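4. Shared tables and what is left on them

4.1 Setting

The study looked at small shared tables in working rooms: tables that belong to no single desk and that people use in passing. We wanted to know which everyday items end up on such tables, how they lie, and what people do with them when the table has to be cleared. Earlier work on office clutter has mostly dealt with personal desks, where the owner can say what each item is for. A shared table is different. Few of the items on it have a known owner, and the person clearing it has to decide from the item alone.

Records were collected at two sites, Zastcombe and Imstead. Both are open rooms with desks, shelves and monitors, and both have at least one white table that stands apart from the desks. Dionysis Stamatopoulos kept the records at Zastcombe and Paraskevi Giannakopoulos kept them at Imstead. The complete set holds 1,793 item records. An item record is one line: what the item is, how it is resting, what it touches, and where it went when the table was cleared.

We sorted items into four groups. Drink items are cups and bottles. Soft packs are bags and wrappers made of thin film, full or not. Work items are things such as a mouse, a ruler or a cable. Everything else was put in a remainder group, which turned out to be small at both sites.

Resting position was noted for every drink item, as "standing" or "lying." We did not try to record how an item came to be lying. A cup on its side may have been knocked over, put down that way, or rolled there from somewhere else, and the record keeper usually had no way of telling. Figure 3 gives a typical case, with a paper cup on its side, a clear bottle lying near the top of the table, and a crumpled plastic bag taking up much of the left half. 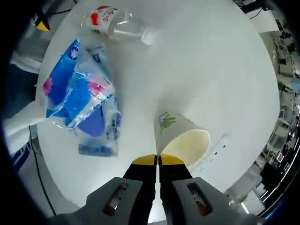

4.2 Drink items

Paper cups were the item most often handled twice. People picked one up, looked into it, and then either took it to the bin or put it back on the table. Looking inside was almost always the first step when the cup was standing. With a cup on its side the step was often skipped, and the cup went straight to the bin.

Those who did look inside gave a simple reason when asked. A cup with something in it cannot be thrown into the paper bin, and it cannot be tipped or stacked either. The sink at Imstead is down a corridor, so a cup with a little liquid in it means a walk. Several such cups were left where they stood until someone was going that way — in one case until the following morning.

Bottles were treated with more care than cups. A clear bottle with its cap on was seldom thrown away at the first clearing. It was usually moved to the side of the table, sometimes more than once, and only removed when it had been there for some time. People told us that a bottle might still be wanted, and that they could not tell whose it was. Labels were no help here, as most of the bottles at a given site came from the same supply.

4.3 Work items among the rest

Work items and drink items were recorded together more often than we had expected. The table in Figure 4 has a standing cup close to a long white strip with dark markings, and a mouse farther back near the monitor stand. Placement of this kind matters for the order of clearing. When a cup that might hold liquid stands near something that should stay dry, most people moved the cup first. When the cup was lying down, they tended to start with whatever was nearest to them.

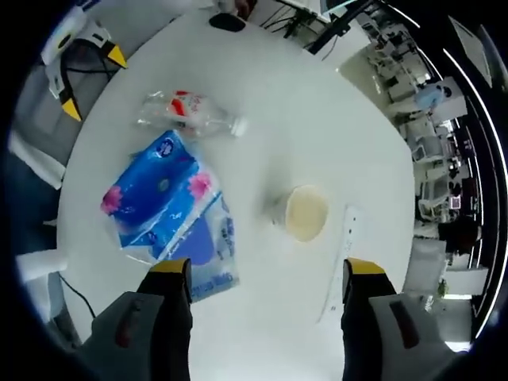
Figure 4. Mixed items on a round table: tissue package, bottle on its side, standing paper cup, ruler or strip, and mouse.

Long flat items caused a problem of their own. A ruler or rail was easy to miss against a white surface, and it was often the last thing left after the table had been called clear. Giannakopoulos began to check for these separately after the first 20 clearings at Imstead, and the Zastcombe records were then gone through again in the same way. We have kept the corrected entries.

4.4 Soft packs and covered items

Soft packs were the hardest group to record. A wrapped package and an empty bag can look much alike once the film is creased, and the two were not always separated in the early records. We therefore report them as one group. Of the sheets used at the two sites, 400 list at least one soft pack.

The main effect of a soft pack is that it hides things. In Figure 5 the blue bag lies over a round black object, and only part of the object shows from under it. Covered items were entered as a second line with the note "under," and they were named only when the record keeper could see enough to be sure. At clearing, people generally lifted the bag first and dealt with the object below as if it had just appeared. In a few cases the bag and the object were carried off together and had to be sorted again at the bin.
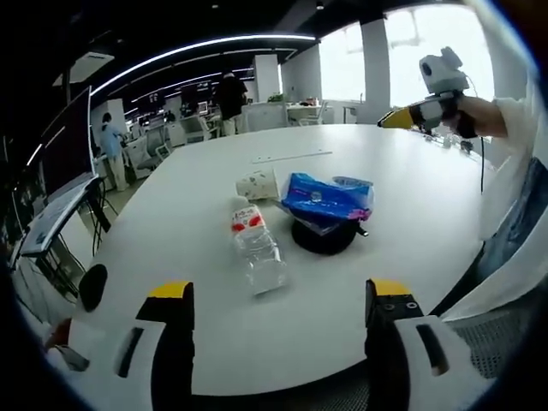

Should a covered item be counted as part of the clutter if the person clearing the table cannot see it?

We counted it whenever any part of it was visible. An item that was fully hidden was entered only at the moment it was uncovered, and it was marked as a late entry.

Late entries are left out of the comparison of the two sites in Section 5, but they are included in the totals.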